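Vorano altera plano de compensação e elimina bônus por recrutamento direto

6 de fevereiro de 2024

A Vorano, empresa de venda direta de cosméticos e artigos para o lar, publicou nova versão do plano de compensação aplicável às suas revendedoras independentes. O documento extingue o bônus pago pela adesão de novas participantes e vincula as comissões de equipe ao volume faturado a clientes finais cadastrados. As regras entram em vigor em junho.

Pelo plano anterior, a revendedora recebia R$ 800 ao completar 9 adesões com kit inicial quitado. O pagamento independia de venda posterior dos produtos.
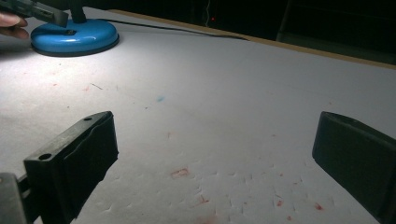 A partir da vigência, comissões de segundo nível exigirão comprovação de venda a consumidor não inscrito na rede. O percentual máximo permanece em 37% sobre o preço de tabela, descontados impostos e frete. Pedidos feitos pela própria revendedora deixam de contar para a qualificação mensal — inclusive os realizados em nome de dependentes.

O texto também revisa a política de recompra. O estoque sem uso poderá ser devolvido no desligamento, mediante nota fiscal e embalagem íntegra. O reembolso será feito em duas parcelas, e a taxa administrativa foi suprimida. Produtos descontinuados seguem excluídos.
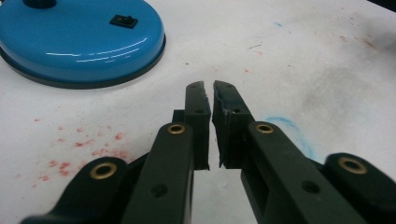

As linhas Jandier e Rankin, comercializadas pela mesma rede, passam a obedecer às novas regras na mesma data. A Purkholm, que opera com contrato de distribuição próprio, mantém o plano atual até a renovação.

O material de recrutamento foi igualmente modificado. Ficam vedadas menções a renda estimada sem a indicação da mediana de ganhos da rede e das despesas médias com mostruário. As líderes de equipe deverão retirar de circulação as apresentações antigas antes do início da vigência — o descumprimento acarreta suspensão das comissões do mês corrente.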